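The Crossing at Treltgate

By the time the wall came to Treltgate, Genowefa Gajewski had lived on Mill Lane for forty-one years and had seen four governors, two floods and one visit from a minister who got out of his car, looked at the river, and got back in. So when the men arrived with the concrete barriers and the orange netting, she took them out a tray of coffee and asked how long they would be staying.

"Until it's safe, ma'am," said the youngest one, who took three sugars.

The governor had explained it on television the night before, in his good blue jacket. There was unrest across the river in Drarkent. There would be a line along the water, with one crossing at the old footbridge, and everyone who wanted to go over would need a pass. It was for a short time only. He said that twice, and Genowefa, who had raised three children and knew what it meant when a thing got said twice, went down to the cellar and counted her jars of plums. There were 76.

The trouble was that her sister-in-law's grave was in Drarkent, along with the good bakery and Anjani Govindasamy, with whom she had played cards every week since before either of them needed glasses. Anjani's house stood so close to the river that on a still evening you could hear her calling her cat. Now you could hear her calling the cat and also a loudspeaker telling everybody on the bank to step back from the bank.

Genowefa went to get a pass. The office was in the old savings bank, and her number was 347, and they were serving 41. She found a place on the bench beside a woman named Nadja Hubmann, who had brought knitting, a flask and a whole roast chicken wrapped in foil, and who turned out to be on her third visit that month.

"They want a letter from someone on the other side," Nadja told her, "but you can't get a letter from the other side without a pass. I've asked them about it very politely. Have a drumstick." 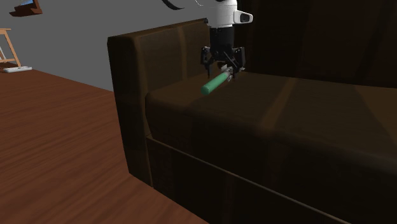 The young man at the counter, when they finally reached him toward five o'clock, was Aiman Siregar, and Genowefa had known him since he was a boy stealing pears off her tree, which made things awkward for him and rather easier for her. He asked her reason for travel. She said cards. He looked down the list on his screen for a long while and said there was medical, there was funeral, and there was essential trade, and could it be any of those? She thought it over honestly, because she did not like to lie to a government, even a foolish one. She thought of Anjani's front room, and the old dark brown sofa the two of them had worn down at one end over all those years, and the scoresheets folded up in the cookie tin, and she said that she supposed it was medical.

"What's the condition?" said Aiman.

"I'm seventy-nine," said Genowefa, "and I'm ahead by 107 points."

He typed for some time. Behind him his supervisor, Juwita Yeoh, had stopped stamping things and was listening with her chin on her hand. She had come down from the capital in September to run the office and had not, people said, laughed once, though to be fair to her there had not been a great deal going on in the savings bank to laugh at. She walked over and read what was on the screen. Then she reached past Aiman, quite gently, and picked up the stamp.

"Day pass," she said. "Back by nine. And the lady with the chicken, is she medical too?"

"I'm a terrible card player," said Nadja, gathering up her wool in a hurry, "but I could be medical, certainly I could."

They went over the footbridge together in the last of the light, past the netting and the barriers and the boy with the three sugars, who checked both passes front and back, as he had been told to, and then carried Nadja's bag as far as the painted line. The loudspeaker was telling everyone to step back from the bank. On the far side a kitchen door was open, and somebody was calling a cat.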